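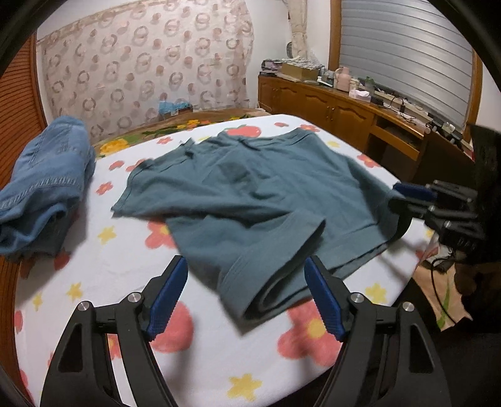 Skunbridge notes, no. 6

Second week on the shirt-folding task, and the right-hand gripper has developed a fault. It closes on command and reports closed, but under a sideways load the jaws let go a little before they should. On a light pull nothing shows. Stretch a T-shirt out by one side and the fabric creeps through the pads until it drops.

I suspected the pads first. I swapped the blue rubber pair for a fresh set from Gilani, cleaned the jaws and repeated the pull. Same result. Next I swapped the cables between left and right. The fault stayed with the right-hand unit, which clears the cable and the port on the Plondard board.

That leaves the linkage or the encoder. With the power off there is 2 mm of play at the jaw tips on the bad unit and none I can feel on the good one. A pivot screw had backed out. I had not used threadlock on either gripper, so that one is my fault.

The more annoying part is in the logs. The encoder sits upstream of the loose joint, so the software recorded a firm grip every time. I have marked 3 sessions as suspect, all from after Monday, and will not use them until I have gone through the video by hand.

Screws are refitted with medium-strength threadlock, left overnight to cure. The pull test now goes at the start of each session. The Skandville spares have still not arrived.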